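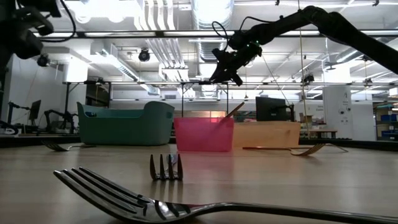 Gadovar Open House, 4/14/19

I drove 40 miles to the Gadovar flatware works in Silley because the flyer promised "the full story of a fork, from sheet to table." What we got was half the story and a gift shop.

Macario Hinojosa led our group. He's pleasant and knows his presses, but the stamping line was shut down for the day, so he pointed at machines and told us what they would be doing. The plant makes 2000 pieces a shift, he said. Maybe so. I asked how many get rejected and was told that varies.

The polishing room was better. Ezequiel Quintero has worked there 14 years and let us handle blanks before and after buffing. The difference is real. Whether it's worth $390 for the Esquivel set is another matter, and my thumb couldn't tell it from the cheaper Stotach line.

Coffee was free, parking wasn't. They're doing it again in August, supposedly with the presses running. Call first and make them say so. Wear closed shoes, too, as they turned away a couple in sandals at the door.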